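Skiranley – Careers – Software

Motion and Perception Software Engineer (two-armed assembly)

Location: Molside, in the office at least three days a week
Type: full time, permanent
Team: Manipulation, currently 8 people and a whiteboard that needs replacing
Start: September, or sooner if your current employer is feeling generous

About the job

We write the software that lets a pair of robot arms put parts where parts go. Pegs in holes, rings on pegs, blocks in slots. A toddler can do most of it by lunchtime. Our stack can do a fair amount of it too, and it only took us 1,383 merged pull requests to get there.

You would be joining to work on the stretch between "the camera has a pretty good idea where the ring is" and "the ring is where we said it would be." Most of our bugs live in that stretch. Several of them have been there longer than some of our staff and have arguably earned desks.

The product is called Liyanage. It is a planning and control layer that takes a task description, a pose estimate and two arms with hands on the end, and produces motion that doesn't alarm anyone. Customers run it on their own hardware, which means they also run it on hardware we've never met, with lighting we would not have chosen.

What you'd be doing

Owning the grasp planner for multi-fingered hands. At present it is very fond of one particular grasp and will go to some lengths to use it. We would like it to broaden its interests.

Improving pose estimation for small, shiny, single-colored parts. If you have strong feelings about symmetric objects, bring them. A cylinder has no front, and our tracker still goes looking for one every few seconds.

Writing the two-arm scheduler. Right now the arms take turns, like polite people at a door. Customers have noticed.

Keeping the replay tool alive. We log every run and can play it back in simulation with any version of the code. There are 3,210 saved runs in the regression set, and nearly 9 percent of them disagree with the current release about what should have happened. Some of those are regressions. Some are the old code being wrong with great confidence. You'd help us tell which.

Reading force data and deciding whether the part is in, jammed, or being pushed firmly into the wrong place. All three look surprisingly alike on a plot at five in the afternoon.

What we need from you

Solid C++ and workable Python. You don't have to love either one.

Experience shipping code that moved something physical. Arms are ideal. Drones, mills, printers and elevators all count. A very ambitious model railroad will get you a phone call.

Comfort with transforms. You will be asked which frame a number is in, and you will ask it of others, and at some point it will be the wrong one and the whole afternoon will be gone.

The habit of writing down what you tried. We keep a shared log and it's the best documentation we have, including the documentation.

Willingness to stand next to the hardware. Simulation is lovely, and everything fits in it.

Nice to have

Contact-rich simulation, trajectory optimization, learning from demonstration, or having once maintained a build system and come out still able to talk about it.

A degree is fine. So is no degree. We've had excellent colleagues of both kinds, and both kinds have left a motor enabled over a long weekend.

What you can skip

Please don't send us a video of a robot dancing. We've seen it. Please don't describe yourself as passionate about disruption, either; we spend a lot of money on preventing it. And there's no take-home test that eats your weekend. We'll send you one recorded run that went badly, plus the logs, and then talk it through with you for an hour.

What you get

A salary band, printed in the first email we send you, with actual numbers in it. Twenty-five days off plus public holidays. Health and dental. A parking spot if you get in before the people from Vakbridge, who share our lot and start early.

Time on the rig every week, booked in a calendar that everybody respects until a demo is due. The benchmark board is a good place to start: blue pegs, slots, raised plates and a ring, and two hands that have to agree on who is doing what.

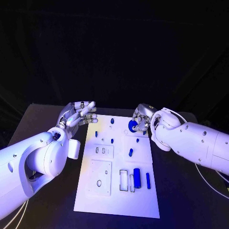
Does the arm that isn't holding anything get planned for at all, or does it just wait? – Okoro-Bell

It gets a plan. The plan is mostly "stay out of the way," with a cost on blocking the camera's view of the part, and we'd be the first to say it's a dull plan. Giving the free hand something useful to do, such as steadying a part or getting ready for the next one, is the largest single item on the roadmap for whoever takes this job. If you already have opinions about how to do it without doubling the planning time, put them in your cover note and we'll read that part first.

How to apply

Send a resume and a short note through the form on our careers page, and pick "Liyanage – manipulation" from the menu. The menu also offers "Other," which goes to a mailbox we check less often than we should.

In the note, tell us about one bug that took you far too long to find. Half a page is plenty. Code samples are welcome but not required, and we won't hold a private work history against you.

We answer everyone, usually within two weeks. The process is a phone call, the bad-run conversation, and a half day in Molside with the team and the arms. We pay your travel. Closed-toe shoes, please.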